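4.2 What people did with the lines on the floor

I should say at the start that I never meant to write about floor markings. The Curnonau study was supposed to be about how people choose a route through a shared building, and I spent most of October sitting on a stool with a clipboard, watching them do it. But the lines kept turning up in the interviews. Of the 37 people I spoke to, 25 brought them up before I'd asked a thing, and mostly to grumble!

The grumbles were good ones, too. At the Laltus site the colours had been changed twice, and people who'd learned the old scheme were still walking by it (I did the same myself for a week). One person told me yellow meant "keep out", another said it meant "walk here", and a third thought it was left over from a badminton court.

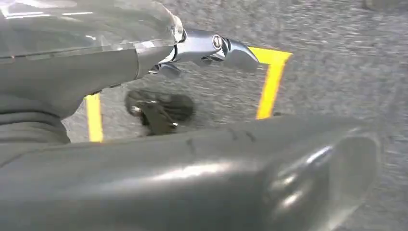
Figure 3. Bright yellow floor marking.

So I went back and asked a smaller group of 10 to draw the route they took to the tea point, from memory. I'd expected the lines to show up in the drawings -- they'd talked about little else -- and hardly any did. People drew doors, corners, the noisy fridge. When I asked where the yellow had gone, several laughed and put it in afterwards, usually in the wrong place.

I read this as a gap between noticing a line and using it, much as in the Odo walks (Section 2.3). Whether it holds in a bigger building I can't say yet, and the Biwott drawings still need coding.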